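Vistow Coastal Visitors Association
Minutes of the October meeting
Held in the upstairs room of the Lodura ferry office, 7 p.m.

Chair: Salma Sqalli. A quorum was present. Apologies were received from the Nogueira guesthouse owners, who sent written comments on item 3.

1. Minutes of the previous meeting

The minutes were approved with one correction. Under "Signs," the words "north landing" should read "north steps." The chair signed the corrected copy.

2. Walking route to Nogueira cove

The chair reported that the landowner has agreed to let walkers use the upper track for another season. The agreement covers foot traffic only. Bicycles and horses remain excluded, and dogs must be kept on a leash past the second gate. The landowner has asked that the route not be promoted as suitable for strollers.

Members discussed the wording in the visitor leaflet. The present text gives the walk as easy. Several members felt that the descent to the cove is steep enough to call for a stronger caution, particularly after rain. It was agreed to change the grading to moderate and to add a line advising visitors to wear closed shoes.

A member asked whether the leaflet should mention the spring near the old wall. The water has not been tested, and the meeting agreed to leave it out.

Resolved: that the revised wording be sent to the printer before the end of the month. Carried.

3. Ferry timetable and day visitors

A summary of the season was presented. Day visitors arriving on the morning boat continue to gather at the main beach, with few going on to the smaller coves. The Nogueira owners wrote that their guests often miss the last boat because the timetable posted at the landing does not match the one issued on board.

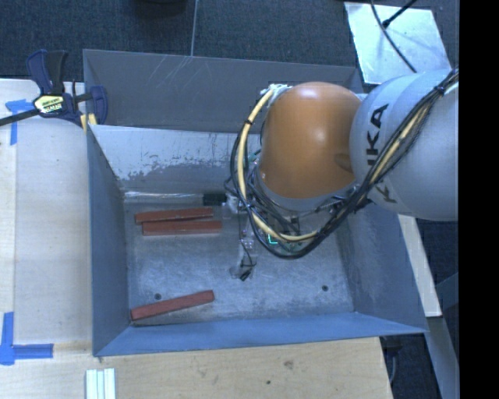 The operator has confirmed that the timetable issued on board is the correct one. The posted sheet dates from the spring and will be replaced. The operator also offered to announce the time of the last return on each outbound trip, in English and in one other language to be decided.

A proposal to request a late afternoon sailing was discussed at length. Those in favor noted that visitors would have time for dinner in the village. Those against pointed out that the landing has no lighting and that the association would be expected to help pay for it. The proposal was put to a vote and lost, 3 in favor and 7 against. The chair stated that the matter may be raised again once the cost of lighting is known.

4. Fistex booking page

The association's page on Fistex still lists two guesthouses that have closed. Inquiries sent to them receive no reply, and visitors have complained to the information desk. The chair will ask for both listings to be removed. Members were reminded to check their own entries, including telephone numbers and the months in which they are open.

It was noted that the page describes the main beach as sandy along its full length. The eastern end is pebble. A corrected description will be submitted together with the request above.

5. Mooring at the north steps

A letter was read from a visitor whose small boat was asked to leave the north steps at midday. The steps are reserved for the ferry and for emergency use. The meeting agreed that the sign is hard to read from the water. The cost of a larger sign will be obtained for the next meeting.

6. Other business

The key to the information desk is to be returned to the ferry office at the close of each day. Winter opening hours will be set at the next meeting.

The meeting closed at 9:10 p.m.

Minutes to be confirmed.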